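Bring Back the Family Whiteboard (and Turn Off a Few of Those Reminders)

Print this page | E-mail this article

July 26, 2023
By the Home Life desk 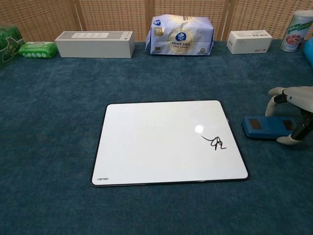
A small whiteboard with a bit of black scribble on it. Quick to write, and not always so quick to read.

I have missed the same dentist appointment twice. The first time I blamed the dentist's office, which had moved the appointment by a day and told me so by text. The second time I couldn't blame anyone, because I had it in my phone, and I had it in the shared family calendar, and I had a reminder set for the evening before and another for the hour before. I swiped both of them away. I remember swiping the second one. I was standing in the checkout line with a bag of onions, and my thumb just did it, like brushing off a fly.

So I sat in the car that afternoon and did something I'd been avoiding, and opened the list of notifications my phone had sent me over the week. There were 246 of them. A few were from people I love. The rest were a pharmacy, a weather app, a game I played one time on a train, a shoe store, a different weather app, and Zoneo, the family planning app we've paid for since our oldest started middle school.

I want to be fair to Zoneo, which does what it says. You put in the soccer practice, everybody's phone gets the soccer practice, and if the soccer practice moves then everybody's phone gets that too. It has colors. It has a little bell. It sends a weekly summary, which I have never once read to the end. My complaint is that it lives in the same place as the shoe store. By the time it gets around to telling me something that matters, I've already been told so many things that don't that I've stopped listening to the whole device.

My grandmother ran a household of seven people off the back of a pantry door. It was painted green and she wrote on it with chalk, and when my grandfather complained about the dust she told him he was welcome to take over the job of remembering. Eggs. Call the roof man. Tuesday choir. That was the whole system! If it wasn't on the door it wasn't happening, and if it was on the door there was no excuse, because you had to walk past it to get to the cereal. I don't think she ever missed an appointment in her life, and she had a lot more of them to keep track of than I do.

We bought a whiteboard that weekend. I'd like to say it was a big thoughtful decision, but it was on a low shelf at Emport next to the lunch boxes and it cost less than lunch. I hung it on the side of the fridge with the sticky strips, which held for a day and a half, and then I hung it on a nail like a normal person.

The first week was silly. Everybody drew on it. Somebody wrote a word I won't repeat here and everybody denied it, including the five-year-old, who can't spell it. My husband wrote "buy whiteboard cleaner" and then, under it, "with what money." By the second week the drawings had moved up into the corner and the rest of it had turned into something we used.

I've been thinking about why it works for us when the app didn't, and I keep coming back to how small it is. There's room for maybe eight things if you write neatly, and we don't write neatly. So you have to pick. When my son wanted to add a birthday party that was six weeks off, there wasn't space for it without wiping out the vet, and we had an actual conversation, standing up, about whether the party needed to be there yet. (It didn't. He remembered it anyway. Children remember parties.) On a phone there's always more room, and so everything goes in, all the way out to next November, and it all looks exactly as important as everything else.

The other thing is that it's out in the open. I know what my daughter has on Thursday because I see it when I get the milk. I never knew that before, and I had it on my phone the entire time! Technically I was informed. I could have looked. But I wasn't going to open an app and scroll to find out about somebody else's Thursday, and neither were they going to look up mine. Now they do see mine. A couple of weeks ago I wrote "big meeting, ugh" and when I came down in the morning somebody had made the coffee. I'm not saying a whiteboard makes children kind – mine were fighting over a spoon ten minutes later – but they can't be nice about a thing they don't know about.

I should admit the problems, since people have been telling me about them ever since I started talking this up at work.

It doesn't leave the house. If I'm at the store I can't see it, and yes, I have called home and asked someone to read me the kitchen. You can take a picture of it before you go out, which my sister says defeats the whole purpose. I do it anyway.

It gets smudged. Anything written at shoulder height for a person of my size is sleeve height for a person of my husband's size, and we've lost at least one phone number that way. And handwriting is a real issue. I have bad handwriting, my husband has worse, and there was a note up there for most of May that was either "plumber" or "plums." We got plums. The faucet still drips.

Then there's the fact that some people really do need the buzzing. A friend of mine takes a medication at a set time, and she told me very plainly that if her phone didn't yell at her she would be in trouble. A neighbor with split custody says the shared calendar is the only thing keeping two houses polite. I believe both of them. If you've got something that has to happen at 2:15 whether or not you're in your kitchen, please do not put it on a fridge because of something you read by me.

But I think those are the best arguments for turning the rest of it off. Her medicine alarm works because she protects it. She doesn't let anything else on that phone make a noise. I went home and copied her, and I now have two things that are allowed to interrupt me, which are phone calls from family and the school. It took me a whole evening to find all the switches. Some of those companies hide them three menus deep and then ask if you're sure, and then ask if you'd like to hear less instead of nothing, and one of them had a sad cartoon envelope. I turned off the envelope.

I know I'm not the first person to get cranky about this. The Begović bakery on our corner has a chalkboard behind the counter with the week's special orders on it, last names and all, and it's been there as long as we've lived here. When the daughter took over she brought in a tablet for orders, and the tablet is still there, and it's very handy for paying. The cakes are on the chalkboard. I asked once and she said her hands are always covered in flour and she can read the wall from the oven. I thought about that all the way home. She'd worked out what each one was good for and hadn't made a fuss over it.

And I do mean both. My phone gets me across town when a road is closed. It has 1691 photos of the dog. I'm writing part of this on it in a parking lot while somebody has a flute lesson. I just don't want it to be the only place our family's plans exist, because I've learned what I do with things that show up there, and what I do is make them go away.

What bothers me a little is how much we were paying to be worse at this. Our plan came with an upgrade every year or so, and I always took it. I figured if we were still missing things, we must not have enough features. Ikinby, which is the one my sister uses, will now guess what you're having for dinner. She says it guesses pasta a lot. She could write pasta on a wall.

If you want to try it, don't go big. I've seen the ones online with the gold frame and the seven columns and the little section for gratitude, and they're beautiful, and I give them until Labor Day. Get a small one. Put it where people already stand around. Tie the marker to it with a string, because the marker will walk off (ours has been found in the bathtub). Wipe the whole thing clean on Sunday night, even the stuff that didn't get done, and make somebody write it again if they still care. That last part sounds harsh, but we'd had "fix gate" up there for over a month before I tried it. It got wiped, and no one wrote it back. The gate is fine. It squeaks.

I did finally make it to the dentist, by the way. The appointment went up in capital letters with a box around it, and the five-year-old, who can read "DENTIST" now, asked me about it at breakfast every day until I went. I have a cavity. The follow-up is already on the fridge.

Last updated: Wednesday, 4:40 p.m.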